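Press Release

21 March 2025

Mekora Opens Repair and Return Service for Winter Coats in Trendesine

TRENDESINE – Mekora, the family company that makes winter coats and rain jackets, is pleased to inform its customers that the new repair and return service is now open. From today, any person who owns a Mekora coat can send it to our workshop in Trendesine for mending, also when the coat was bought many years ago or was received second hand.

The service was first tried in October with customers of our shop in Mamura. In this trial our sewing team repaired 425 coats. The most common problem was the zipper, and after it came torn pockets and worn cuffs. In 108 cases the lining had to be changed completely.

"Many people wrote to us that they love their coat but they could not find a tailor who wants to work with such thick fabric," said Gladys Ayala, head of the workshop. "We have the machines, the thread and the original buttons, so it was natural for us to do this work. I am very glad that we can offer it now to everybody."

What is repaired

The workshop accepts zippers, buttons, snaps, pockets, cuffs, hoods and linings. Small holes in the outer fabric are closed with a patch in the same color, if we still have this fabric in stock. For older models the customer will receive a message with the nearest colors and can choose between them. Leather parts and fur collars can not be repaired at this moment.

A simple repair takes six working days from the arrival of the coat. A change of lining takes longer, and the customer is informed of the date before the work begins. Repairs of zippers and buttons are free during the first two years after purchase. For all other work we send a price, and nothing is done before the customer agrees.

How to send a coat

Please wash or air the coat and empty all pockets. Fold it one time at the waist and put it in a strong cardboard box. Inside the box, place a paper with your name, your address and a short description of the damage. A pin or a piece of colored thread near the damaged place is of great help to our team.
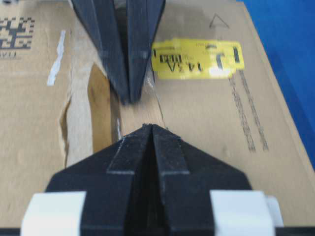
Coats that are not wanted anymore

Customers who do not wish to keep their coat can also send it to us. Coats in good condition will be mended and sold at a lower price in the Mamura shop, under the name Yen. The first Yen collection has 300 coats in adult and children sizes and can be visited in the shop during its usual opening hours.

About Mekora

Mekora designs and sews outerwear for cold and wet weather. The company has its workshop in Trendesine and its shop in Mamura.

Contact for the press: Gladys Ayala, Mekora workshop, Trendesine. Photographs of the workshop and of the Yen collection are sent on request.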